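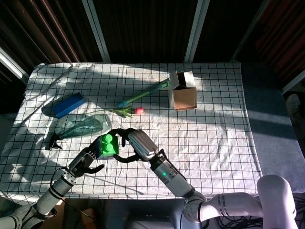
How to move your cell number to a new carrier without losing it

Moving a phone number from one wireless carrier to another is called porting. For most people it takes less than a day, and most of the work is done before you contact the new carrier. The steps below cover a single line on a regular postpaid or prepaid account. Business accounts and numbers tied to an alarm system follow different rules and are not covered.

Before you start

Do not cancel your current service. A number has to be active to be ported. If you cancel first, the number goes back into the old carrier's pool and you may not be able to get it back. The port itself closes the old line when it goes through.

Check whether you still owe money on your phone. If you bought it on an installment plan, the remaining balance usually comes due on your final bill. Look for a line called "device balance" or "remaining installments" on your last statement. You can port with a balance owing, but the old carrier may keep the phone locked until it is paid, and a locked phone will not work with the new SIM.

Check your contract end date if you have one. An early termination fee won't stop the port. It will show up on the last bill.

Find out when your billing cycle ends. Many carriers do not prorate the last month, so leaving on day 2 of a cycle costs the same as leaving on the last day. Aim for a few days before the cycle closes, and leave room in case the port is delayed.

Step 1. Check that the new carrier can take your number

Nearly every carrier has a page where you type in your number and it tells you yes or no. A no usually means the carrier has no coverage agreement for that area code and exchange. Small carriers run into this more often. Harkine, for instance, accepts numbers from Gomstead but not from all of the towns to the north of it.

Step 2. Check that your phone will work

Dial *#06# to get the IMEI, then enter it on the new carrier's compatibility page. If the phone has two SIM slots you will see two IMEI numbers. Use the first one for a physical SIM. For an eSIM, use the one labeled eSIM or IMEI2, unless the carrier says otherwise.

To see if the phone is unlocked on an iPhone, go to Settings, General, About, and look for "No SIM restrictions." On Android the wording varies by brand. Trying a friend's SIM from another carrier is the simplest check.

Step 3. Collect your account details

You will need:

The account number. It is on your bill, and it is often not the same as your phone number. On some prepaid accounts you have to call or chat with support to get it.

The transfer PIN. Most large carriers issue a separate PIN for porting, which you request in the app or by dialing a short code. It expires, often within a few days, so don't request it too early. The PIN you use to log in or to talk to support is usually a different one.

The billing name and ZIP code, exactly as they appear on the account. If your old bill says "Apt 9" and you type "#9," some systems will reject the request.

Write these down on paper or take a screenshot. You may lose access to the old carrier's app once the line closes.

Step 4. Turn off number lock

If you have a port-out block on your line, the request will be refused. It goes by several names, including number lock, port protection and SIM protection. Turn it off in your account settings just before you place the order. Some carriers take up to a day to release it.

Step 5. Place the order

Sign up with the new carrier and choose the option to keep your number. Do not accept a new number with the plan of swapping it later. Some carriers allow the swap, but it can mean a second activation fee.

If the SIM comes by mail, you will normally start the port after it arrives. With an eSIM the port often starts as soon as you submit the form, so be on Wi-Fi and have some time free.

Step 6. Wait for the switch

Keep the old SIM in the phone until it loses service. Then put in the new one, or turn on the eSIM, and restart.

During the change you may be able to make calls but not receive them, and texts can lag behind calls by several hours. Avoid porting on a day when you need login codes from your bank.

If the port is rejected

The new carrier should tell you the reason. Wrong account number and expired PIN are the usual ones. Ask them to resubmit the same request with the correction. Starting a new order can leave two requests open, and each will block the other.

If it is stuck with no reason given, ask for the porting department, which may keep shorter hours than regular support. Pringate's, for example, closes at 5 on weekdays and does not open on weekends.

After the switch

Make a call, take a call, and send a text to someone on a different carrier. Send a picture message too. If pictures fail and texts work, the APN settings need to be updated.

Set up voicemail again. Old messages do not move with the number, so save any you want ahead of time.

Turn number lock on at the new carrier.

Turn off autopay with the old carrier only after the final bill is paid. If you had a credit balance, ask how it will be refunded.

Last updated 2024-07-24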